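Hand-held grippers vs. teleop for a toaster oven task

gilavitz_m
We're collecting demos for a kitchen set and the toaster oven is giving us trouble. Task is open the door, put the food in, close the door. We have 251 demos so far with hand-held grippers, one in each hand, and the trained policy still fumbles the door edge.
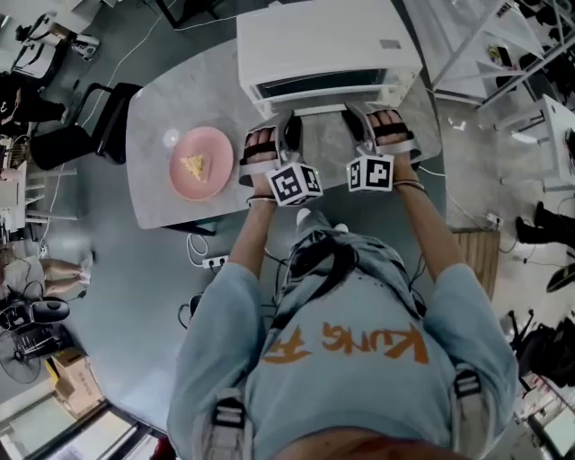 My worry is that people approach the door differently every time. Some pull from the middle, some from a corner. Should I switch to teleop on the real arm?

pendex
Yes. With teleop you only record motions the arm can do. We threw out a lot of hand-held data for that reason.

Talukder
Disagree. Teleop on a hinged door is slow and you'll get 4 good demos in the time you'd get a stack by hand. Fix the instructions first – same grip point, same starting pose.

pendex
Slow is fine if the data is usable.

stemari
Check what the gripper camera sees before you decide. Ours lost the door whenever the wrist tilted too far. I keep one view like this taped up for new people so they know how the oven should sit before they start. 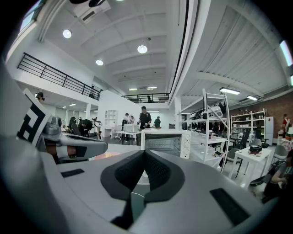
View from the gripper camera, oven straight ahead.

gilavitz_m
OK, I'll write up a fixed grip point and redo the door part. Teleop stays as plan B.

3 comments

Mahfuz Karunaratne
We needed 636 demos before our door worked, all hand-held.

oven_mitt
Was that one oven or several?

Mahfuz Karunaratne
One. A second oven meant starting over on the handle.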